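4. Gripper comparison and camera placement

The aim of this part of the project was to compare two finger types for picking up small cylindrical parts with the Orklow two-arm cell. Lipstick cases, caps and tubes were chosen as test parts: they are light, smooth and easy to knock over. The first finger set was the flat one supplied with the arms. The second was the same shape with a thin rubber pad, glued on at the Gedonine workshop in December.

4.1 Method

Each finger set was run with the same controller settings, first with the fixed camera only and then with the fixed camera and a wrist camera together. Closing speed was held constant. A trial was counted as good if the part was lifted, carried to the target area and released upright. In total 1501 trials were logged, of which 956 used the padded fingers. The uneven split was caused by a failed servo - the flat set had to be stopped early.

4.2 Observations

The padded fingers held polished caps better at low grip force. The flat fingers needed a higher force setting, and narrow parts turned between them during transport. Adding the wrist camera reduced alignment errors with both sets, mostly for parts lying on their side. Position error at the fingertip was largest at full reach, where play in the elbow joint adds up. Replacing the force threshold of 20 with 22 (controller units) removed most of the drops with the flat set but left marks on two gold tubes. 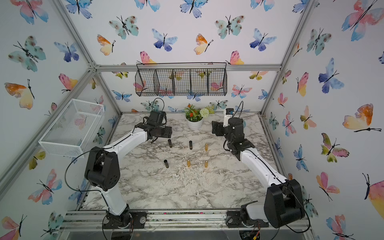
Fixed camera, then wrist camera.

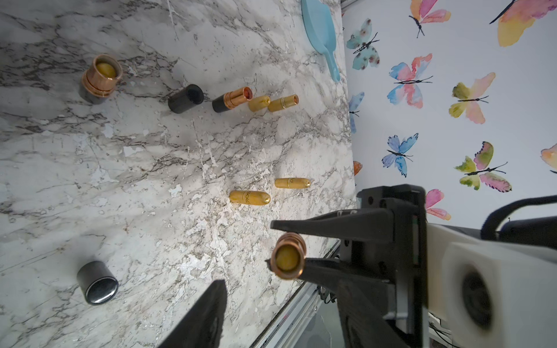 Margus Navickas, on reading the draft, objected that the finger comparison and the camera comparison should be reported separately, and asked for the flat set to be rerun with a new servo before any claim is made about grip force.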